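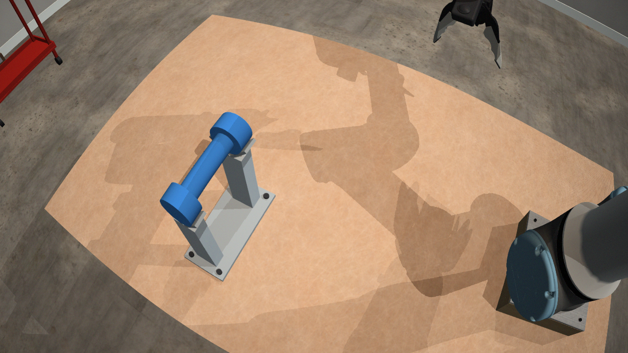

Home Products Support Basket

Idurano bench cell, two-post stand version

The Idurano is a bench-mounted robot arm supplied by Gimunus for light pick and place work. It is sold as a set: arm, mounting block, two-finger gripper and a two-post stand for dumbbell-shaped parts. The cart is ordered separately.

The stand carries the part at both ends and leaves the bar clear for the gripper. Its base plate bolts down. Please send us a drawing of your part before ordering, as the posts are cut to suit and cannot be returned once made.

Reach: 800 mm
Minimum bench length: 1000 mm
Stand post height: 160 mm
Order code: Rusu 101

Planning your budget

The set price covers the hardware and a simulated layout of your bench, checked by Rosário Nogueira before anything is shipped. Installation is quoted by site. Allow for guarding, a power point near the bench and a day of staff time for training - two if your team is new to robots. Spare finger tips are worth adding to the first order, as they cost more to send on their own.

If you already have a bench, measure it before you ask for a quote. The mounting block needs a flat surface and bolts through from the top. We can supply a drilling template.

Prices exclude VAT. Sets ordered in June are delivered from our Plorncombe store. For quotes, ask for Gonçalo Sampaio in sales.

Contact us | Delivery | Returns | © Gimunus | Back to top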